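December 3, 2022

I wrote to my aunt Selamawit Sisay this morning, the first real letter in two years. It took me until lunch. In my own language I can write to her very quickly, but she asked me to write in English so that her grandchildren in Bridden can read it aloud to her and practise. So I sat with the dictionary and a cup of tea and tried to explain my choir.
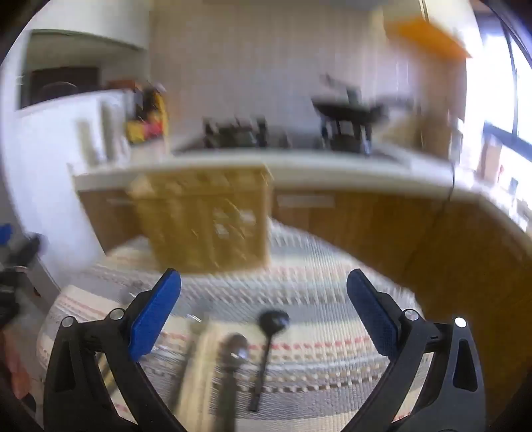
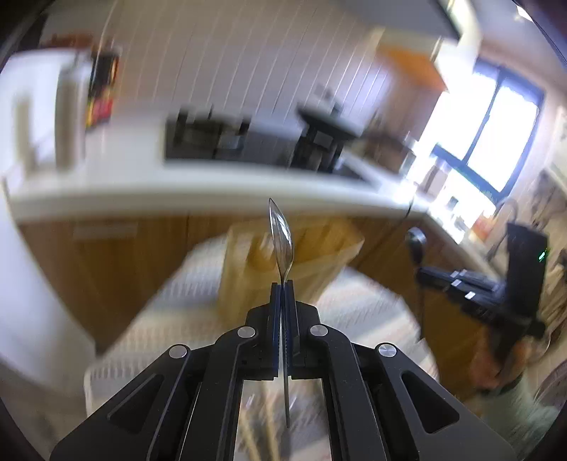
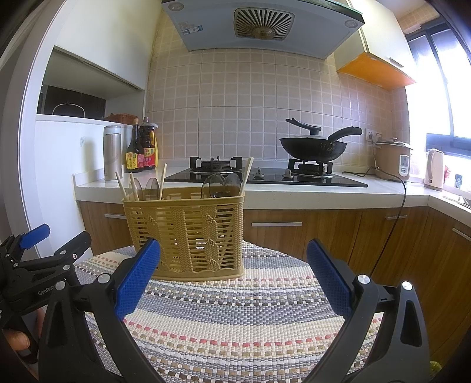 We are singing at the Conard hall before the holidays. Ebise Tsegaye chose the programme, and she chose very difficult things. There is one song in which the altos must hold the same note for so long that I begin to think about other matters, for example whether I have paid the water bill. Then the note changes and I am late. Lensa Gudeta stands next to me and she is never late. She breathes through her nose and I can hear from this when to come in.

I did not tell my aunt that last week I wanted to stop. I was ashamed after the rehearsal, when Mulugeta Gebreyes asked the altos to sing alone and my voice was the one that went down. He was polite about it. He only said "once more, please", and we did it once more, and it went down again. On the bus home I decided that I am too old to learn this. The next morning I was humming it while I brushed my hair, and it was correct.

The hall has 168 seats and Ebise says all the tickets are gone. I don't like to think about so many people. Hiwot, her sister, will sit in the second row, and I have asked her please not to wave at me.

I still must buy a long black skirt. The one from my work is too short and it shines at the back. Also I must learn the third verse of the last song, where I always sing the words of the second.

The letter became four pages. I will post it tomorrow if I can find the right stamps, and I have put in a copy of the programme, with the difficult song underlined.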